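Can robots do the shop-floor chores yet? Sort of. At Rahimi, a repair shop in Neddale, the arm gets 2 hours a day on old desktops. Lids off, cables everywhere. It's slow. Up to 6 tries for a job a teenager does in one, and teh bench staff still do the fiddly bits. Laundry, dishes? Ask again in April.

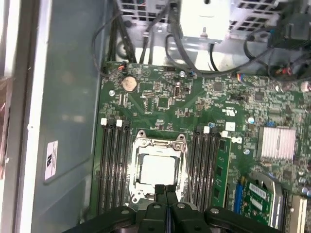
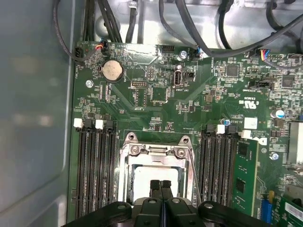

Gripper at the processor socket, memory slots either side. Rahimi, Neddale.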